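道場の灯りは夜九時まで　港町の柔術クラブ「Ryu」を訪ねて

駅から坂を下りて5分。魚屋の隣、二階。看板は小さい。というか階段の下まで来ないと見えない。一度通りすぎた。

柔術クラブ「Ryu」。会員は110人。この町の規模を考えると多い。靴箱はとっくに足りなくて、階段の端に靴が並ぶ。上がるとき踏みそうになる。

代表のチドゥベム・バコさんは、挨拶もそこそこに雑巾を渡してきた。稽古前の拭き掃除は全員でやる。取材の人も全員のうち、らしい。端から端まで、四つんばいで二往復。これがもうきつい。

「きついでしょう。膝を浮かせてやると、もっときつい」

笑いながら言う。本人はもちろん浮かせている。

バコさんがこの町に来たのは留学がきっかけだった。大学の柔道部に入り、寝技ばかり褒められた。立ち技はさっぱり。それなら、と先輩に連れていかれたのが隣町の柔術の道場で、そこから先は早かった。就職、週末の試合、膝の手術、また試合。会社を辞めて道場を開くと決めたとき、家族には三回反対されたそうだ。三回目は電話を切られた。

場所はもともと帳簿を置く倉庫だった。床が少し傾いている。畳の下に板を噛ませて直したが、北の隅だけはまだ気になる。そこでスパーリングをすると、なぜかいつも同じ方向に転がっていく。常連は知っていて、わざと相手をそっちへ追い込む。ずるい。でも誰も怒らない。

稽古は夕方の子どもクラスから始まる。小学生が中心で、下は5歳から。準備運動はエビ、逆エビ、前転、後転。そのあと鬼ごっこみたいなことを延々やる。立たずに、腰を落としたままの鬼ごっこ。見ているとただ遊んでいるようで、終わるころには全員の帯がほどけている。

結び直しは自分でやる。手伝わない。時間がかかっても待つ。後ろで大人クラスの人たちが腕組みして待っている。この間がけっこういい。
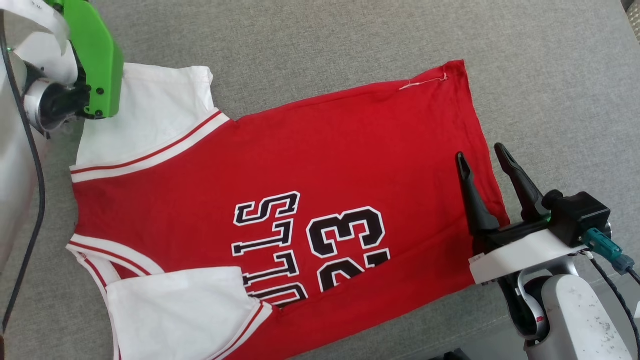 大人クラスの顔ぶれはばらばらだ。市場の仲買、看護師、高校の先生、定年後に始めた人。仕事が早い人は眠そうで、遅い人は駆けこんでくる。この日の技術練習は、クローズドガードからの腕十字。足を開くタイミングと、相手の肘を自分の中心線に寄せておくこと。言葉にすれば二行で済むのに、四十分かけても終わらなかった。

教えていたのはワエル・ハッジさん。茶帯。ふだんは造船所で溶接をしている。説明が短い。「肘。肘。もっと肘」。ほぼこれだけ。なのに言われた人の形がすっと変わる。

ハッジさんは一月に試合で負けた。初戦、ポイント差で。相手は自分よりひと回り若くて、動きが速かったという。

「悔しいというより、疲れた。次の日も仕事だったし」

そう言いながら、いまも試合の動画を毎晩見ている。負けた場面の手前で必ず止める。グリップを切られたところ。そこから先はもう結果だから見なくていい、というのが持論で、バコさんとは意見が合わない。バコさんは最後まで見る派。二人はこの話になると長い。稽古が終っても着替えながらまだやっている。

お金の話も少し。月謝は大人9千円、子どもはその半分と少し。体験は無料、道着は貸してくれる。洗濯は各自で、と壁に大きく張ってある。字がやけに丁寧だった。

経営は楽ではない。家賃、畳の張り替え、冬の暖房。冷房はない。夏は窓を全部開けて、扇風機を回して、それでも畳に汗の池ができるという。去年は三人が夏だけ休会した。涼しくなったら三人とも戻ってきた。

女性の会員も増えた。以前は一人か二人の日が多かったのが、いまは女性同士で組める日のほうが多い。看護師の会員は夜勤明けに来ることもある。寝たほうがいいのでは、と聞くと、寝る前に来るのだと返された。そのほうがよく眠れるとか。ほんとかな。でも顔はすっきりしていた。

初めての人に向けて、バコさんから聞いたことをいくつか。爪は切ってくる。食事は二時間前まで。タップは早めに、はっきり、相手の体を叩く。手がふさがっていたら声で。最初の三か月は勝とうとしなくていい、息をすること。みんな息を止めるんですよ、とバコさんは何度も言った。わたしも止めていた。体験させてもらった五分間、ほとんどずっと。

相手はハッジさんだった。重い。体重の話ではなくて、どこを押しても重い。胸の上に乗られて天井の染みを見ていたら、上から「息」と言われた。吐いた。そしたら少しだけ腰が動いた。動いただけで、逃げられはしなかったけれど。

秋には隣町の道場と合同の練習会があるそうで、壁のカレンダーにもう赤い丸がついていた。子どもたちはその日までに後ろ受け身を覚えなければいけない。残りの大人は、まあ、いつもどうり。

最後の組が礼をして、九時。電気が奥から順に消えていく。階段を下りたら自分の靴が見つからず、しばらく探した。一番下の段にあった。翌朝、首が回らなかった。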